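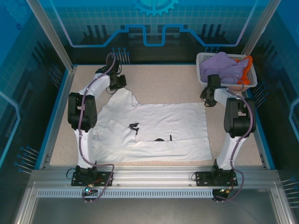 According to Paweena Srithong, the price of washing and ironing one shirt should be written on the door, so that people know it before they come in. She said this at the open meeting on the new laundry rules in Furken, and many in the room agreed with her.

2019-12-13 -- The town council of Furken has approved new rules for laundries and dry cleaners. They will start in May. Every shop that takes clothes from customers must show a full price list at the entrance, and must give a paper receipt with the number of pieces and the date when they will be ready.

The rules came after a long year of complaints. The consumer office of the town received 80 letters about laundries, and 27 of them were about clothes that were lost or given to the wrong person. Most of the others were about prices which changed between the first visit and the second. One customer wrote that she paid three different prices for the same blouse in the same month.

The town has 23 laundries, and the majority are small family shops. The biggest one is Drumetti, near the bus station, which also washes for two hotels and the hospital kitchen. Its manager told the council that the shop already gives receipts, but that the part about lost clothes is too hard. Under the new rules a laundry has fourteen days to find a missing piece. After this time it must pay the customer for it, up to a limit of 100 euros for each piece.

Smaller shops are more worried about the paper work. The owner of Bandeo, a shop with two machines on Tam Street, asked if a handwritten receipt is enough. The council answered yes, if it can be read and the shop keeps a copy for six months. She also asked who will pay for the new signs at the door. For this there was no clear answer, and the question goes back to the council in the next weeks.

Another point was the care labels. In the first text, a laundry had to refuse any garment without a label. This was taken out after the meeting, as many people have old clothes, or clothes sewn at home, where there is no label at all. Now the shop may accept such a piece, but the customer has to sign that he or she knows the risk.

Self-service laundries are not included in the price list rule -- they already show the price on each machine -- but they must put a phone number on the wall where somebody answers during opening hours.

The consumer office will visit all shops once before the summer. In the first visit there are no fines, only a written warning. The full text of the rules can be read at the town hall, on the ground floor, and a short version will be sent to every laundry by post.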